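About Us: Orndale Kitting

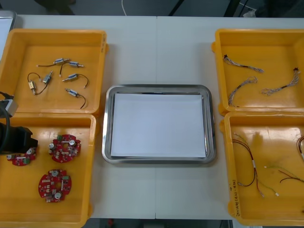

The kitting table, with the arm over the bin of round red boards.

I run Orndale Kitting out of a small shop in Dostcombe. We sort little electrical parts into trays so other people can build things with them: solenoids, circuit boards, wire harnesses, loose leads. Yellow bins on both sides, a steel tray lined with white paper in the middle, and a robot arm that does most of the reaching.

People who call us usually ask about the February thing, so I'll just put it on the page.

We were filling an order of 252 kits for a customer's valve controller. I'd changed the arm's pick height the evening before and saved it to the wrong bin. The arm came down too low on the circuit boards, pressed one into the bottom of the bin, and kept pressing. The force limit should have stopped it. I'd raised that limit weeks earlier to get past some nuisance stops, and I never put it back (yes, I know). Then I reached in to save the board, with the arm still live, and got my knuckles pinched against the rim. Bruises and a bad word, no stitches.

We stopped for the day and went back through every kit already packed. 59 of them had a board with a cracked joint or a bent connector. We replaced those at our cost and told the customer before they could find one themselves. They still order from us — I'm pretty proud of that!

A few things work differently now. The force limit is locked behind a password, and I'm not the one who has it. Each bin has its own saved height, and after any change the first pick runs at slow speed with someone on the stop button. Hands stay out until the arm is parked and powered down. Harnesses get a second look too, because those thin wires love to snag and drag a neighbor along.

Since then we've shipped 3,824 kits, and the arm has stopped itself 87 times. I used to hate those stops. Now I walk over, write down what happened, and clear it properly.

If you've got a parts job, small or weird or both, send us a list and a sample of each piece. We're happy to show you the stop log, too.

Page updated Jul 12, 2021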